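Prulotow opens its doors in Floltville for a day of hands-on robotics

Visitors of all ages got close to a working robot arm this July, when Prulotow held its first open day at the Rellside workshop in Floltville. By closing time 1525 people had come through the doors, and the queue for the arm, known to the team as Tufa, rarely let up.

The table was set with the sort of things you might find in any family home - cups, marker pens, coloured blocks and a couple of soft toys. Tufa's job was to pick items up and put them where it was asked, and visitors were invited to choose what came next.
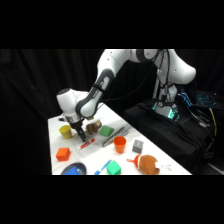

Tufa's gripper close to the tabletop, between the yellow cup and the small brown plush toy.

Children were quick to pick favourites, and the plush hamster in its red and white hat was by far the most requested! Staff ran 37 short sessions over the day, each with time for questions. Many of these were about grip: how firmly should a robot hold something soft, and how does it cope with an object as thin as a pen or a pair of metal tongs?
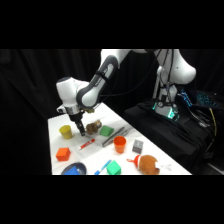 What else was on

Nine local schools sent groups, and 17 pupils stayed on for an afternoon workshop where they planned a simple sorting task on paper and then talked it through with our engineers. We were delighted by how bold their ideas were.

Prulotow will be back at Rellside with Tufa next spring. Schools and clubs in the Floltville area can ask for a place through the visits page on our website.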